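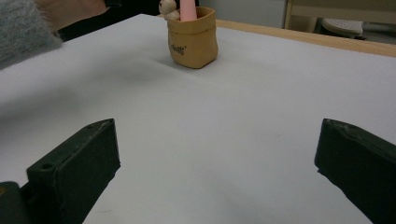 Rosaura Marulanda has had the kettle on twice before I've got my coat off, once for me and once because she forgot she'd already done it. Her flat in Gelthorpe is up at the top of 74 steps (I asked, she knew straight away) and it's small in the way that makes you start thinking very hard about where you put your bag down.

I'd come to talk about desks. Or dressing tables. She uses the same bit of furniture for both, has done since February, and when I put a call out for readers who'd made one surface do two jobs, hers was the email I liked best. It said, in full, "I do my hair where I do my tax, come and see."

"It used to be two tables," she tells me, pushing a plate of biscuits over. "A proper dressing table with a mirror that tipped, you know the sort, it was my aunt's. And then a desk in the other room. But then the other room became Yeison's room, so something had to go, and I wasn't going to do invoices on something with a skirt."

Yeison Montoya is her nephew, who was meant to stay for a fortnight and is now on the council tax. He waves from the corridor at one point with a bowl of cereal and that's all I get out of him.

So the dressing table went to a friend, Liette Lachance, who has a landing big enough for it, and the desk stayed. For a while it was chaos. Rosaura does the books for a few small businesses, one of them a bike repair place called Tundatmont, and she says there was a stretch when every receipt they sent her smelt of hairspray.

"I had everything out. Everything! Clips, grips, three combs, those sponge rollers I've not used since I had a fringe. And the stapler in the middle of it. I'd go to staple something and I'd have a roller in my hand."

I ask what changed and she laughs and says she ran out of patience one evening and swept the lot into a carrier bag. Then she only took things back out when she needed them. The bag sat by the door and every time she wanted something from it she had to get up and rummage. After a couple of weeks she looked at what had made it back to the desk.

"The brush," she says. "The little pot. Pens. My teddy. I thought, well, is that it? I've been dusting round all that for years and that's it?"

She does own more than that, I should say. There are drawers, and I'm told I'm not allowed in them.

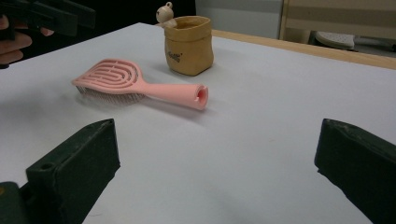 The brush gets a lot of airtime in our conversation. Rosaura has thick hair that goes, in her words, "outwards", and she'd been buying the same kind of solid cushioned brush since she was at school and replacing it whenever the cushion split. The vented sort was Liette's idea. All those curved slots in the back mean the hairdryer can get through, so she's finished sooner and back at her spreadsheets.

"I didn't believe her. I thought it was a brush with bits missing. And then I dried my hair with it and it took me 20 minutes, and I used to put a whole radio programme on for that."

Is it the colour she'd have picked? Big pause here. "I'd have picked red. They didn't have red. But I've come round to the pink, I can find it. If I'd bought a white one it would disappear on there, wouldn't it, and I'd be patting about for it with wet hair."

She cleans it over the bathroom basin, once a fortnight if she remembers. Hair out first with the tail of a comb, then warm water with a drop of shampoo, then it dries face down on a flannel. She's very firm about face down. I confessed I'd not washed mine since I bought it and she gave me a look I'm still thinking about.

The pot is the other thing people ask about, she says, mostly because they want to know why she's put a paper bag on her desk. It's got the crumpled sides and the folded-over top and even a bit of curly writing on the front, like something you'd get a pastry in. She found it in Ospina, the gift shop by the bus station that shut last year (I miss it too, they did good cards).

"Octavio nearly threw it away! He came to fix the window and he was being kind and tidying up, and he picks it up and he's halfway to the bin with it. I shouted so loud he said sorry in two languages."

That's Octavio Benavides from downstairs, and he has been forgiven.

And living in the pot is a tiny cream bear. Sometimes he's in with the pens looking over the top, sometimes she moves him. I ask if he has a name and she goes a bit shy and then says no, and then as I'm writing that down she says, "Well, Bun." So he's Bun. He was a present from a client, Ifeanyi Ogbonna, who handed him over with a shoebox of receipts and an apology for the receipts.

"I was so cross about that shoebox. I think there were 2,000 bits of paper in it, some of them were bus tickets. But then there's this little face. He goes in the pot and he watches me do VAT."

We get on to rules, which she says she doesn't have, and then she gives me several. Nothing with a lid that leaks lives on the desk, so her hair oil stays in the bathroom and she walks to it. Hair things go to the left when she's working. Tea is allowed but only on the windowsill. And the pot only gets what fits in the pot, so if a new pen comes in, some poor old pen goes to Yeison.

I tell her I'd be hopeless at that one. "You'd get a bigger pot," she says. Yes, I would.

She did try a proper organiser for a bit, one of those stacking ones from Gridetska with all the compartments. It lasted a month. The compartments were all the wrong size for her brush, which ended up lying across the top like a plank, and there were 2 sections she never found a use for at all and which filled up with fluff. Liette has that now as well. Liette's landing is doing a lot of work in this story. 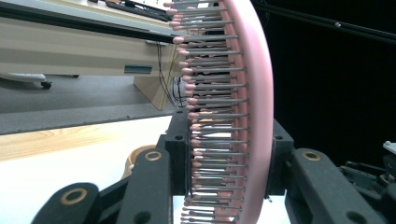
The pink brush, side on.

Before I go I want to know if she misses the old dressing table, the one with the tipping mirror. She takes a while over it and eats a biscuit.

"I miss the mirror. I do my hair by feel now and then I go and check in the hall, and sometimes I have to come back and start again. Yeison says I should put one up on the wall over the desk, but then I'd have to look at myself doing invoices, and I've seen other people's faces when they do invoices. No thank you." She thinks about it some more. "I might get a little one that folds. It'd have to go in a drawer though."

On the way out she showed me the carrier bag. It's still by the door, still got the sponge rollers in it, and she's been meaning to take it to the charity shop for months. I offered to drop it off since I was walking that way and she held on to the handles for a second and said maybe next time, she might want the rollers for a wedding.

If you've got a desk that does something else as well, I'd still love to hear from you - I've got room for two more visits in this series and I'm happy to climb stairs. The next one is a man with a sewing machine in his kitchen, and it goes up on 21 August 2026.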